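Gripper swap notes, one arm, two wrist cameras, three grippers. Long thread. Mostly for anyone who has to pick one of these and can't get straight answers from the spec sheets.
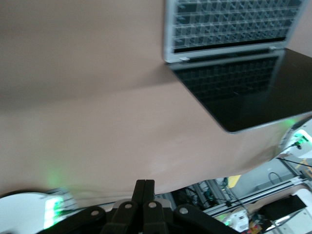
The job is handling thin, flattish things on a bench. Closing lids, picking up cards, moving small boxes from one side to the other, pulling a cable out of the way. Nothing heavy. If you're lifting castings, the rest of this won't be much use to you.

The three grippers are the Bondel linkage gripper, the Hurkano parallel jaw, and an older Barbier two-finger that we already had in the cupboard. The controller is a Grallen for all of them. I kept everything else the same as far as I could.

Same arm, same table height, same lights, same task list. Each gripper got a full week of mornings. I'd sooner have done longer but the bench was booked from Monday.

461 logged grasps in total. I dropped the ones where I'd set the start position wrong, and they aren't in that number. It's not a big sample. Treat the differences between the first two as small.

Mounting first. The Bondel bolts straight on with the adapter plate that comes in the box. Four screws, a dowel pin, one cable. I had it moving before morning tea.

The Hurkano needs its own spacer and the spacer is sold separately. It adds 9 mm to the tool length. That doesn't sound like much until you've forgotten to change the tool centre point and driven the fingertips into the bench pad. I did that twice.

The Barbier went on fine, but the connector is the old style and you need the adapter lead. The lead is stiff. It wants to sit right where the wrist rotates, so I ended up taping it back along the forearm.

On to the fingers. The Bondel's linkage opens out sideways as the fingers part, so the body gets wider low down near the work. In open space you won't notice. Next to a raised object you will.

I now plan the approach from the open width of the linkage and ignore the fingertip width completely. Once I'd changed that in the collision model the bumps stopped. Before that I was getting a light knock every second or third run near the taller boxes.

The Hurkano keeps its width more or less constant and slides the jaws along a rail. Much better in tight spots. The trade-off is depth. It's a taller body, so the wrist has to stay higher and you lose some reach at the far side of the table.

The Barbier is narrow and short and fits everywhere. It's also slow. Full open to full close feels like waiting for a lift. For a one-off pick that's fine. Over a long session it adds up to a lot of standing there.

Fingertip travel is the thing that caught me out with the linkage type. The tips don't move in a straight line as they close. They follow a shallow arc, so they end up slightly further out when shut than when open.

For a box on the table that means the tips move down toward the surface as they close. With thin cards I had to start a touch higher and let them come down. With the parallel jaw I could just set a height and leave it.

You can compensate for it in the controller. The Grallen has a table for tip offset against opening, and if you fill in five points it interpolates well enough. The default table is blank. It took me a day to work out it existed, as it's under calibration and I was looking under tooling.

Grip force next. All three will hold a paperback without trouble. The Bondel and the Hurkano both have a usable low-force setting. The Barbier has low and high and I couldn't measure much difference between them.

I tested low force on an empty drink can. The Hurkano left no mark. The Bondel left a slight dimple, though I could get rid of that by slowing the close down. The Barbier crushed it on either setting. I didn't repeat that one.

Cameras. I tried two positions on the wrist, one looking nearly straight down the fingers and one set further back and tilted. Same sensor in both.

The close position gives you a good view of the fingertips and not much else. You see the linkage, the pins, the tips, and a slab of table. Great for the last few centimetres of a grasp. Poor for working out where you are on the bench.

The tilted one shows more of the surroundings, but the fingers take up less of the picture and small contact errors are harder to see. A card slipping by a couple of millimetres just looks like a card.

For teleoperation I'd take the close one with a second fixed camera over the bench. For training data I'm less sure. The people using the data asked for both, so both are on at the moment and storage is filling up faster than I'd budgeted for.

Shiny things are still a problem from the wrist. Dark glass, laptop screens, foil packets. You get reflections moving about as the arm moves and the depth estimate goes off wandering. Matte surfaces are easy by comparison.

A plain light-coloured bench helps a lot. We had a dark rubber mat down originally, and black fingers over a black mat were hard to pick out on the monitor. On a pale surface you can tell straight away whether the tips are open or shut.

Exposure is worth locking. On auto, the picture gets darker every time the arm swings over something pale, then takes a moment to recover. I set it by hand each morning and again after lunch, when the sun gets round to that side of the building.

Status lights on the arms can throw a bit of colour onto a pale bench too. Not enough to matter for a person driving. If you're doing anything colour-based, check your white balance with the arms powered up, because I did mine with them off and had to redo it.

The controller, then. The Grallen is decent. It picks up the Bondel by itself, needs a profile loaded for the Hurkano, and treats the Barbier as a generic device, so you get position but no force reading.

Latency felt the same on the first two. I didn't measure it properly. By hand, you press and it closes. On the Barbier there's a noticeable gap, but I think that's the gripper being slow and not the controller.

One complaint. If the gripper cable gets bumped, the Grallen shows a fault but keeps the last known opening on screen. So you can be looking at "closed" when the thing isn't reporting at all. Check the fault line before you trust the number. I've put a strip of label tape on the monitor to remind me.

Cables generally. Leave more slack than you think at the wrist and less than you think at the base. Loose loops at the base get caught on the bench frame. Tight cable at the wrist pulls out at full rotation, and you'll find out mid-grasp.

Wear so far. The Bondel's pins have no play I can feel. The fingertip pads on the Hurkano have gone shiny and I'd expect to replace them in a couple of months. The Barbier's pads were already old, so I can't say anything fair about those.

Noise, since I was asked. The Hurkano is the quietest. The Bondel clicks when it reaches fully closed. The Barbier whirrs the whole way. None of them is loud enough to bother you across a room.

Cleaning. The linkage type collects fluff around the pivots, particularly after cloth tasks. A soft paintbrush gets it out. The Hurkano's rail has a cover over it and has needed nothing yet.

Where I've landed. For lids, cards and anything flat with space beside it, the Bondel. It's quick, it mounts easily and the controller knows what it is. For bins, drawers and crowded benches, the Hurkano. The Barbier goes back in the cupboard as a spare.

If I could only keep one it'd be the Bondel, mainly for the mounting. I change tools often and the other one costs me a recalibration every time. If you fit a gripper once and leave it there for a year, that won't matter and you should probably go the other way.

Things I didn't test: anything wet, anything hot, anything over a kilo, or two arms working on the same object. I'd like to do the last one next, with matching grippers either side. We've only got one Bondel, so that depends on the next order.

Couple of answers to replies so I'm not repeating myself. Yes, you can fit longer fingers to the Bondel. No, I haven't. The arc gets bigger with longer fingers and you'd need to redo the offset table.

No, I don't have prices I can post. Ours came through a bundle deal and the breakdown doesn't mean anything on its own. Ask for the spacer to be included if you go with the Hurkano.

Someone asked how I know the tips are properly closed before a calibration run. Close them at low force with nothing between them, look at the wrist view, then zero it. If there's any light showing between the pads, open up, brush them off and go again.

I'll put the offset table up once I've checked the middle values. The end points are right, but the one at half open looks off to me and I want to remeasure it with callipers before anyone copies it.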